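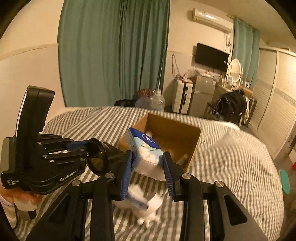 A soft pack of tissues between the jaws of a hand-held gripper, over an open cardboard box on a bed. A second gripper is at left.

Teaching the Software When to Stop Squeezing

Aug 10, 2020

A pack of tissues is a hard thing for a robot to hold. It has no fixed shape. Press on one side and the other side bulges. The printed front is easy for a camera to find, but the crinkled wrapping at the ends shines and folds, and the outline a program sees at one moment may be gone a moment later.

Storkora, a small software company in Gimenton, has spent most of the past year on objects like this. It writes the layer of code that sits between a robot's camera and its fingers. The code takes in the picture, decides where the edges of an object are, and sets how far the jaws should close. Its main product, called Baysal, is now in its second version.

The first version worked from shape alone. It fitted a box or a cylinder to whatever the camera saw and told the jaws to close to that width. For cans and cartons this was good enough. For soft packs, bags of rice and folded socks it was poor. The jaws either stopped short or kept going until the object popped out.

The new version drops the fitted shape. It is trained on recordings of people picking things up with hand-held grippers, and it learns how jaw opening changes from one video frame to the next as a person closes on an object. In place of a single width, it puts out a short plan covering the next half second, then throws most of that plan away and makes a new one.

The training set holds 3000 recordings, almost all of them made in homes. Lab recordings were used at first, with plain tables and even light, and a model trained on those did badly as soon as it met a patterned background. Striped sheets were a known trouble spot. The edge detector picked up the stripes and treated them as the sides of the object. Rumpled cloth was worse, since the lines bend and cross each other.

The fix was partly more data and partly a change in how the software handles depth. Baysal now compares views as the gripper moves in. A stripe on a sheet shifts with the sheet. The edge of a package sitting above it shifts by a different amount. The planner gives little weight to any line that moves with the background.

Two-handed work is still the weak point. Of the full set, 730 recordings use a pair of grippers, and timing between the two streams has to be close. If one clock drifts, the model sees one hand react before the other has moved. Storkora wrote its own tool to line the streams up, and the engineers say they spend more hours in that tool than in the model code. It marks every moment a jaw starts or stops, then asks a person to check the ones that don't match.

Trials are running at Zotitberg, a packing site on the edge of town, where 3 arms load mixed household goods into cartons. The site reports fewer dropped packs than with the old version. It also reports slower cycles. Making a new plan so often takes computing time, and the arms sometimes hang over a carton waiting for the next one. The company is moving part of the planner onto a faster chip and expects to have that running in September.

There are items the software still refuses. Clear plastic is one. A bottle or a bag that shows what's behind it gives the camera very little to go on, and the planner returns a low score and skips the pick. A worker takes those by hand. Storkora has left the cutoff where it is for now, and the next batch of recordings will be mostly clear packaging.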